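Masitden Paints – Frequently asked questions

Last changed on 28 Oct 2022

We receive many of the same questions by phone and by email, so we have written the answers on one page. If your question is missing, please write to us or come to the shop on Sitompul Street in Irnmont. Bayu Tjoa mixes the paint and Syafiqah Rahman gives the color advice. Both of us read the email.

ORDERING AND COLORS

How many colors do you have?

There are 37 ready colors in the Tralard range, and we keep all of them in stock in the small and the large can. Besides these we have 3,214 recipes in our mixing book. A color from the mixing book is made after you order it and needs two working days.

Can you copy a color from something I own?

Yes, if it is flat and at least as large as a playing card. A piece of dry paint from your wall is the best, but you must cut it out with the paper layer behind it, otherwise it breaks in the envelope. Fabric is more difficult. We can come near to a fabric, but the threads make small shadows and the paint has none, so you will see some difference. We do not copy from a phone picture. We tried this for some customers last year and we had to mix every one of them again.

Are the colors on the website correct?

They are as good as a screen can make them. Your screen and our screen will not agree, and the same screen changes in the evening if you use the night setting. Please order a sample card before you buy a large can. The cards are painted by hand with the real paint, two coats, and the price is taken off your first order.

How long can I keep a sample card?

As long as you want. Please keep it in a drawer. A card which stood in a sunny window all summer is not a good guide anymore, and this is especially so with the reds and the yellows.

PREPARING THE ROOM

Do I need to wash the walls first?

In the kitchen, always. Use warm water with a little sugar soap, start at the bottom and go up, then rinse with clean water. In a bedroom it is usually enough to wipe with a dry cloth and look closely near the light switches, where hands leave grease. Paint does not hold on grease and you will see it come off in small round pieces after one winter.

Which filler should I use?

Any fine filler is good for a nail hole. For a crack longer than your hand, open the crack a little with the corner of a scraper, brush out the dust and fill it in two thin layers. A thick layer looks dry on the outside while it is still soft in the middle. If the crack comes back in the same place each year, the wall is moving and paint will not help. Ask a builder to look.

Do I have to use a primer?

On new plaster, yes. Mix one part water with four parts of our white and put this on first. On old paint which is sound and not shiny, you can go without. On gloss paint you must sand until the shine is gone. I know that people want to skip the sanding (I did it also, in my own hallway, and I did the hallway twice).

DARK AND STRONG COLORS

I would like a teal room but I am afraid that it will be too dark. What do you advise?

Syafiqah answers this question the most often of all. Teal takes a lot from the daylight. In a room with one window to the north it becomes nearly a gray-green by the afternoon, and with a warm lamp in the evening it goes to the green side. If you like it at both times, you can paint it without fear. Put a sample card on the wall farthest from the window, and another one beside the door, and leave them for three days.

White doors and white frames next to teal look very bright, and some people find this too hard for the eyes. A softer white with a little gray in it is more calm. We have two of these in the Tralard range. 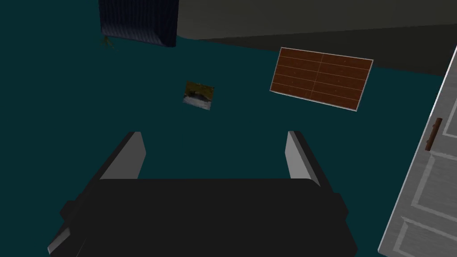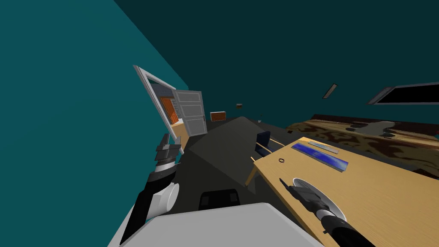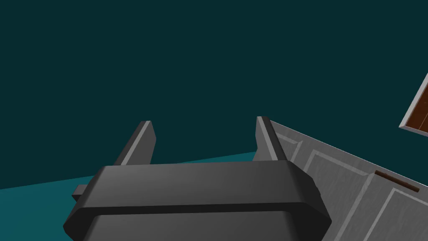
How many coats do the dark colors need?

Plan for three. The first coat of a dark color nearly always looks bad, with lines and light places, and customers call us at this moment. Please wait until the second coat is dry before you decide anything. If you go from a very light wall to a dark one, ask us for a tinted primer in a similar color. It costs less than the paint and it can save you one coat.

Can I paint the ceiling in the same color as the walls?

You can, and in a small room it is often nicer than a white ceiling, the corners are less strong to look at. Use the matt finish on the ceiling. With any shine, each roller line will show when the sun comes from the side.

Do dark walls show more marks?

They show different marks. On a light wall you see dirt from hands and shoes. On a dark matt wall you see pale lines where a chair or a bag has rubbed. For a hallway or a child's room we advise the washable finish, which has a low shine and can be cleaned with a damp sponge. Do not rub in circles in one place, it will polish the paint and leave a spot.

PAINTING

Which roller is the best?

For smooth walls take a short pile, and for rough walls take a medium pile. Wash a new roller with water and let it dry before you use it, or it will leave hairs in your first coat. Cheap rollers are the reason of many complaints that we receive about paint.

Can I paint when it is cold?

The room should be at 50 degrees Fahrenheit or warmer, also during the night. Below this the paint dries badly and the color can be uneven. Very hot is not good too. In June we tell our customers to start early in the morning and to keep the sun off the wall with a curtain or an old sheet.

How long must I wait between coats?

Four hours in a dry room. In a basement or in rainy weather, wait until the next day. Touch the wall with the back of your hand – if it feels cooler than the wall beside it, the paint is still giving off water.

I see a line where I stopped yesterday. Can it be repaired?

Usually yes. Sand the line lightly with fine paper, wipe it, and paint the complete wall again from one corner to the other. Painting only the line will give you two lines. For the next time, try to finish a whole wall before you take a pause for lunch.

DELIVERY, RETURNS AND LEFT-OVER PAINT

What does the delivery cost?

Orders over 80 dollars go without charge. For smaller orders the price is shown before you pay. In Irnmont we can bring the cans to your door ourselves, and you can choose morning or afternoon, but not an exact hour.

Can I return a can?

A closed can from the ready range can come back within 98 days, with the receipt. We cannot take back a color from the mixing book, even if it is closed, unless we made a mistake with it. If you think we made a mistake, please stop painting, keep the can and call us. It is much easier to compare when half of the can is still there.

How long does opened paint stay good?

Two years, if the lid is closed well and it does not freeze. Clean the edge of the can before you press the lid down. Write the room and the wall on the lid with a marker. Stir for a full two minutes when you open it again. If it smells sour, do not use it inside the house.

What can I do with paint that I do not need?

Do not pour it in the sink. Small amounts can be left open to dry in the can, and then you can ask your local waste service how they take it. Closed cans of the ready colors are welcome at the shop. We put them on the shelf beside the entrance and anybody can take one for free.

Do you give color advice at home?

Syafiqah visits homes in Irnmont only. A visit takes one hour and she brings the large cards with her. Please do not move the furniture to the side before she comes, she prefers to see the room as you live in it. To ask for a visit, send us an email with your street and a telephone number, and tell us which rooms you want to paint.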